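致 Jununus 基金:洗衣间项目阶段报告

报告单位:Prustcombe 社区服务站
日期:2018年9月24日

**一、本期概况**

Tascombe 路公共洗衣间自4月开放以来,已登记用户142户,累计使用662次,其中洗衣与烘干连用357次,其余为单洗或单烘。用户以附近合租住户为主,也有一部分独居老人。开放时间仍为早七点至晚九点,本期没有因设备故障整天停用的情况。

上期报告里提到的排水问题已经解决。地漏换过一次,管道坡度由 Oksanen 工程队重新调整,费用从维修备用金中列支,单据随附件二寄出。

**二、设备与标识**

本期主要做的一件事是给机器编号、贴名称。此前用户常把洗衣机和烘干机弄混,有人把湿衣服放进洗衣机后找不到烘干程序,也有人在烘干机前找放洗衣液的地方。现在洗衣机统一贴“智慧洗”,烘干机统一贴“智慧烘”,同一组的两台用同一个号。一号组两台并排放置,烘干机在左,洗衣机在右,取出衣物后不用走远。

标签用白底深色字,贴在机身正面上方,开着门也不会挡住。贴好之后,值班登记本上关于用错机器的记录明显减少,本期只剩两条,都是首次来的用户。

一号机组,机内有少量衣物:

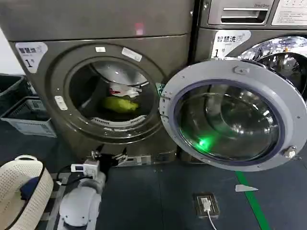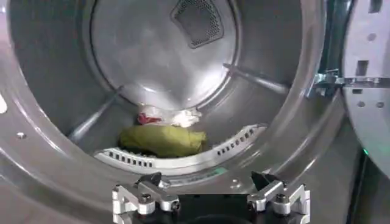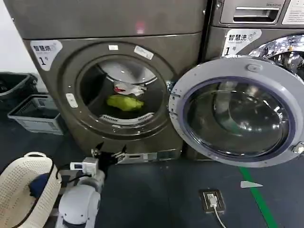

编号还方便了报修。以前用户打电话只说“靠里面那台”,值班人员要到现场才知道是哪一台,现在报名称和号数即可。登记本也相应改了格式,每台机器单独一页,记录清洁、报修和更换零件的日期。

**三、日常维护**

烘干机的滤网由值班人员每天清理两次,中午一次,关门前一次。墙上贴了提示,请用户用完后自己也清一下,目前约一半的人会做。洗衣机的洗涤剂盒每周拆下冲洗,门封圈每天擦干。擦门封圈原先没有列入值班表,后来有用户反映有霉味,才加进去。

遗留衣物是比较费时间的一项。多数是袜子、毛巾和小件童装,常常在下一位用户开门时才被发现。现在的做法是每晚关门前把所有滚筒看一遍,取出的衣物装袋,写上机器名称和日期,保存25天,到期无人领取的转交旧衣回收点。本期共登记遗留衣物38袋,领回过半。

单次装得过少的问题仍然存在。有的用户只洗两三件也单独开一缸,水电用得不划算。我们不打算设最低件数,准备在入口处贴一张说明,介绍轻薄衣物可选的短程序,并继续提醒红色、深色衣物与白色衣物分开洗。后一条是应用户要求加的,本期收到过两次染色投诉,经沟通都已了结。

**四、经费使用**

设备款已全部付清。水电费略低于预算,清洁用品略高,主要是多买了一批滤网刷和洗衣筐。标识制作由服务站自行打印,只支出了材料费。各项明细见附件一,本期无须调整科目。

**五、下一阶段安排**

1. 其余各组机器的标签全部核对一遍,有翘边的重贴。
2. 操作说明改用大号字,放在与视线平齐的位置,方便老年用户。
3. 与 Oksanen 工程队商定排风管道的年度清理时间,清理期间烘干机分批停用,提前一周贴通知。
4. 晚间七点以后排队较多,试行电话预约,每晚最多留四个时段。

另有一事请基金方面答复:原协议中折叠台的款项尚未动用,现有台面够用,我们希望改为添置两辆推车。如需另行提交申请,请告知所用表格,我们会连同下期预算一并寄上。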